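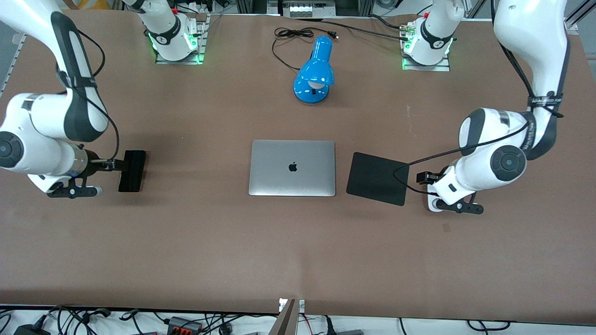
Figure 2. Black block standing upright on a table, casting a dark shadow.

Drawing Fundamentals, Welenura Studio: notes on cast shadow

Last week we looked at form shadow, the side of a thing that the light can't reach, and now we come to its neighbour (my favourite, I'll admit!), the cast shadow. Find your light first, then follow it past the top corner down to the table – the edge is usually crisper near the object and softer as it travels. Bring a 2B pencil and some grey paper for next time.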